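Textile Care at Home, Handout 4: Folding and Storing Knits
Kanport Community Classes

Okay, so last time we did wovens (shirts, pillowcases, the dreaded fitted sheet) and I promised you knits would be easier. I stand by that, mostly. A knit is a pile of loops, and loops move. You pull on one spot and the fabric next to it gives. Great when you're wearing a sweater, not so great when that sweater spends all winter on a hanger and comes out with little points at the shoulders.

So, rule one: heavy knits get folded. I know some of you have beautiful closets with 200 matching hangers. Use them for blouses.

Before you fold, find a flat surface bigger than the garment. A bed is fine. I like a bed better than a table, to be honest with you, my back prefers it too. Smooth the sheet first or you'll end up pressing its wrinkles into your work. Lay the sweater face down, pat it flat from the middle outward, and don't tug at the hem to straighten it. Pat!

Now bring one side in toward the center, lay the sleeve down along the body, and do the other side the same way. For thin knits fold the length in half. For thick ones I go in thirds, loosely — a hard crease across a chunky knit can hang around for days.

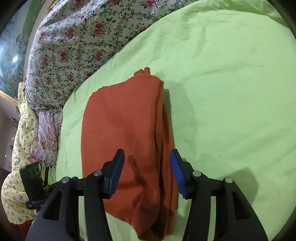

Ribbing deserves its own paragraph. It's the stretchiest part of most sweaters, and it wants to pull in, so your edges are never going to line up like they do on a dish towel. Let them be a bit uneven. If a fold bunches up at the bottom, slide your whole flat hand under it and ease it out. Pinching with your fingertips just makes a new lump somewhere else.

Storage. Heaviest on the bottom, and keep the stack low enough that you can take one out without wrecking the rest. I keep mine in a Stikuven drawer box, 15 inches deep, and I've learned not to fill it to the top. The people in the Bromberg section swear by rolling. I've tried it and I think it's fine for a suitcase, but ribbed cuffs come out wavy.

For next class: bring one knit you've been hanging and one you never know how to fold. Cardigans welcome, we'll be doing buttons. We're in the Gallagher room again, same time, and please wash the sweaters first. Reading is the short section on fiber memory, page 149 in the packet.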